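Brerden by Halonen - a long review of a slow book

I picked this one up on a Monday, meaning to read a chapter with my lunch, and by the time I looked up it was nearly four and I had done none of the things I was supposed to do. It runs to 239 pages, so hardly a doorstop, but it does take its time and I found I wanted to take mine too.

Brerden is an island, or very nearly one, joined to the mainland by a causeway that floods twice a day. Two sisters come back to it in May to empty their late father's ferry office. The elder wants it all done by the weekend. The younger keeps opening drawers. In one of them she finds a bundle of letters addressed to a boat, the Zakik, which neither of them has ever heard of, and off we go!

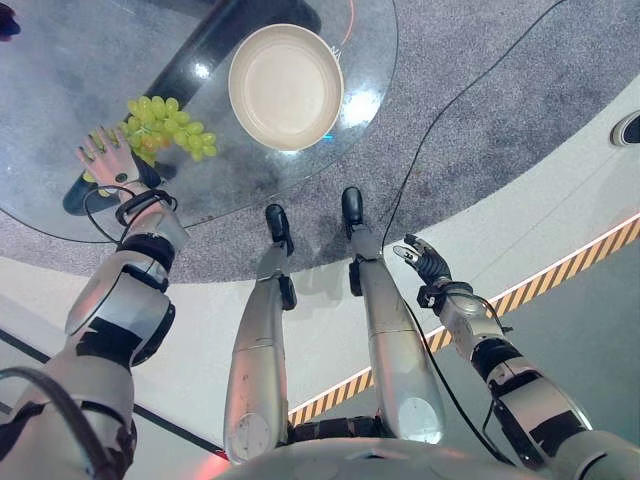

Grapes and a bowl on the glass table

What I loved most was the squabbling. Halonen has a lovely ear for the way grown-up sisters can have a furious row about a kettle when the row is really about something that happened when they were nine and 11. There is a scene in the ferry office with the two of them dividing up the rubber stamps, and I laughed out loud and then felt quite sad for the rest of the evening.

I did have a few grumbles. The letters themselves are printed in full, and they go on rather (I skimmed two of them, sorry). The harbourmaster seems to be there mainly to explain the tides. And the last chapter jumps ahead four years without much warning - I had to go back and check I hadn't turned over too many pages at once.

The paperback from Flenar is nicely made, with decent-sized print and a map at the front that I kept flicking back to. I would have liked the causeway marked a bit more clearly on it.

Four stars from me. I've already put my name down for her earlier one at the library.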